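Speaker notes: planning around clutter on the Ekel bench
2022-01-23

Slide 1. Opening
Say what the talk covers: the software between the cameras and the joint controller. Leave the hardware for the break. The work is one arm, one table and a set of toy kitchen things, with Domau as our planner and Flemex as the tool we use to replay runs.

Slide 2. What the overhead view gives us
Object positions come from the view above the table. The trouble is the arm itself. Its links and cables cover part of the work area, so an object can drop out of the list while it is still there.

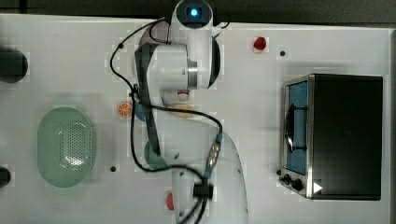 We used to delete an object as soon as it was lost from view. The planner then treated that patch of table as free. Now each object stays in the model for up to 200 camera updates after it was last seen, and its position gets less certain over that time.

Slide 3. Cables
The collision model knows the links well. It knows very little about cables, which move with every wrist turn. Domau puts a padded volume around the upper links and accepts that some good paths are thrown away. Mention that Skov tried a full cable model in October and dropped it for being too slow.
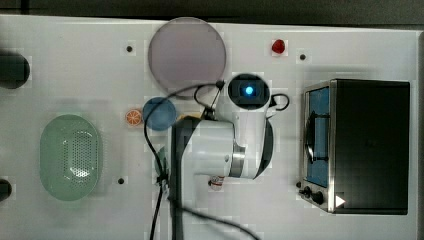

Why not just add a second overhead camera?
It would help with hidden objects, but the two views have to agree on position, and our calibration drifts. We would sooner fix the drift first.

Slide 4. The last part of the reach
Close to the table we switch to the wrist camera. Cups are found by their rims. Plates are harder when only part of the edge shows, so we fit a circle to whatever arc we have. The fingers are masked out before any of this runs.

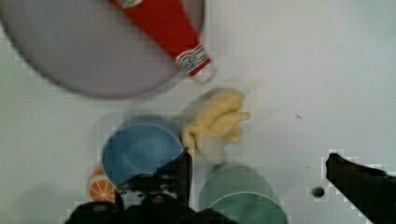 Slide 5. Replay in Flemex
Play run 106 at half speed. Stop at the replan and show the log next to it. Then take questions.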